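Cora Square Table by Turkico: Review for Shared Reading Rooms

Reviews, Furniture and Fittings
Wundgate Reading Rooms, Equipment Notes

The Cora is a square, fixed-height table sold by Turkico for study areas, waiting rooms and small offices. We bought ours for the periodicals room at Wundgate, where the old tables had reached the stage of being leveled with folded card. The order was placed through Rojanasak, the dealer that handles most of our shelving, and the tables went into use in January. This review is based on daily use by the public and by staff.

Price and ordering

A single Cora is listed at $646. Our order of four came to $2865 with delivery and the removal of packaging. That is more than we would usually pay for a table of this size. A cheaper model from the same dealer was considered and set aside when the sample proved to have sharp corners and a top that showed pencil marks after one afternoon.

Rojanasak's order form asks for the floor type before it asks for the finish, and buyers should answer that question with care. It decides which feet are packed. We were sent hard-floor feet for one table that was to stand on carpet, and the exchange took longer than the original delivery. The dealer did not charge for it. Turkico's printed catalog does not mention that there are two kinds of feet at all.

Assembly

Each table arrives in one flat carton weighing 43 pounds. The instructions call for 2 people, and we agree with them. The legs can be attached by one person, but turning the table upright should not be tried alone.

The bolts and the key are supplied in a labeled bag. The drawings are clear, apart from the fourth, which shows the spacer on the wrong side of the bracket. Staff who followed it exactly had to undo the leg and begin again. The written text below the drawing has the correct order, and we advise going by the text.

The surface

The top is the strongest part of the design. It is a light wood with a low sheen, and print is easy to read against it. In our old room the dark tables made the white pages of newspapers tiring to look at by late afternoon. Readers have remarked on the change without being asked.

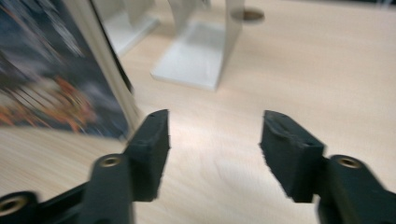
The pale top has a faint grain.

Cleaning has been simple. A damp cloth takes off fingerprints and newsprint, and a drop of mild soap deals with tea. Ballpoint ink is harder. One short line remains on the table nearest the door, and we have decided to leave it alone after the maker's help desk warned against solvents. Turkico recommends wiping along the grain. We have seen no difference between wiping along it and wiping across it, though it may matter over a longer period.

Hot cups were a concern. The care sheet says that a coaster should be used at all times, which is not a rule that can be enforced in a public room. So far there are no rings.

Size and use

The square shape divides opinion. For one reader with a magazine, a notebook and a pair of glasses, the Cora gives generous space on all sides. For two readers it is comfortable if they sit at right angles to each other. Broadsheet newspapers are another matter: a paper fully opened takes up most of the top, and the second reader tends to move away. Libraries with a large newspaper readership should look at the long version or put two of these tables side by side. The edges meet neatly when this is done, and there is no lip to catch a page.
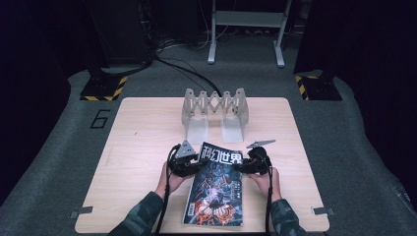

A square table with a magazine, 科幻世界.

Magazines are where the table does best. Our foreign-language titles used to be read standing up at the rack, and more of them are now carried to a seat. We cannot credit the furniture alone for that – the rack was moved in the same month.

The legs are set close to the corners, which leaves clear room for knees. A wheelchair user who visits often told staff that the height suited her and that the front edge did not press on her arms. The height cannot be changed, however, and a service that needs adjustable furniture will have to look elsewhere in the range.

Stability is good on a hard floor and fair on carpet. On thick carpet a slight sway can be felt when someone erases or writes with force. Tightening the bolts after the first week reduced it.

Light and noise

Glare is low. Under ceiling lamps the top shows a soft bright patch, and it does not hide print or bother the eye. A table placed beside the south window is less pleasant at midday, and we have turned that one so that readers sit with their backs to the glass.

The top is quiet under books and somewhat loud under keys and metal pens. Felt mats would solve this, but they slide, and we removed ours.
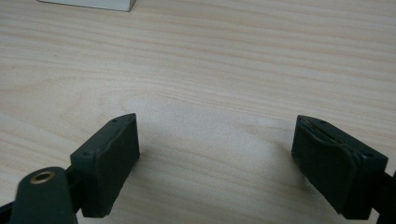
Faults and service

One table arrived with a small chip on the underside of the edge. It is out of sight, and we accepted a credit in place of a new top. The credit note reached us promptly. A request for spare foot caps is still open, and the dealer has said that Turkico ships these only with full orders. For a table at this price, spare caps should be in the carton.

Recommendation

The Cora is recommended for periodicals rooms, small study areas and quiet waiting rooms with hard floors or thin carpet. It is not recommended for newspaper rooms, or for any room where tables must be folded away at closing time. Buyers should state their floor type in writing and ask for spare foot caps before the order is confirmed.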